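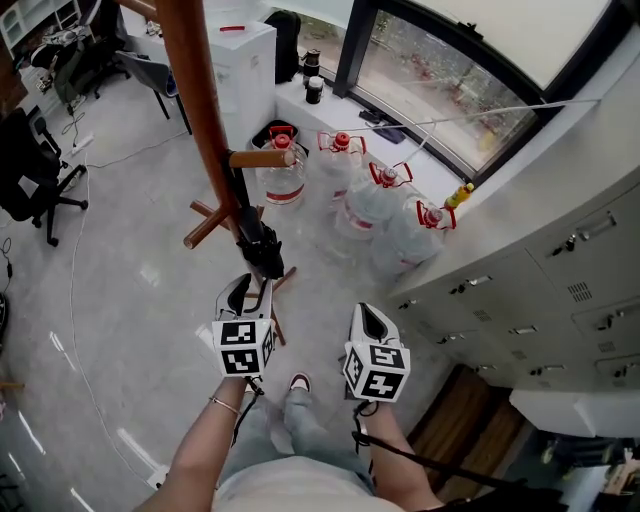
I've been promising a post on how I look after our pair of hand-held grippers, and after the morning I've had with the left one I may as well get it written down while I'm still cross.

The pair live at our little place in Lurniscombe and we use them most days, one in each hand, for recording jobs that the arm then has to learn. Every so often the left one starts to drift. You close the fingers on nothing at all and the software swears there's a 4 mm gap. Irnen (our name for the arm, don't ask) then copies that faithfully and drops whatever it's holding, usually on my side of the bench.

So, the routine. Markers first! Each gripper has a white cube at the wrist end with black-and-white squares on its faces, and they pick up grime from sleeves and thumbs faster than you'd think. I wipe them with a barely damp cloth and then look along each face for lifted corners. A curled corner will throw the tracking off far worse than a smudge does. I used to reprint them on glossy paper, which was daft, as the ceiling lights bounced straight off it. Matt only now.

Then the fingers. Shell off, four little screws, and I keep them in a bottle top so they can't roll away (I've spent long enough on my knees with a torch, thanks). Brush out the slide, a tiny dab of grease, work it open and shut a couple of dozen times. This morning I found a crumb of tape stuck right at the back of the slide on the left one, and that was the whole of my 4 mm. Two hours, for a crumb of tape.

Shell back on, and then it's over to Scanlon, the calibration script. It wants 300 frames with the cube turned slowly through every angle you can manage, and it sulks if you hurry. First go I got 19 rejected, second go none, so I left it well alone.

I also check the wrist cords every time. The knots work loose and I'd rather find out on the bench than halfway through a reach.

The log says 679 recordings on this pair so far, all of them saved on Nullness, our poor wheezing storage box. The right gripper has never given me a moment's bother, so that'll be next month's post, I expect.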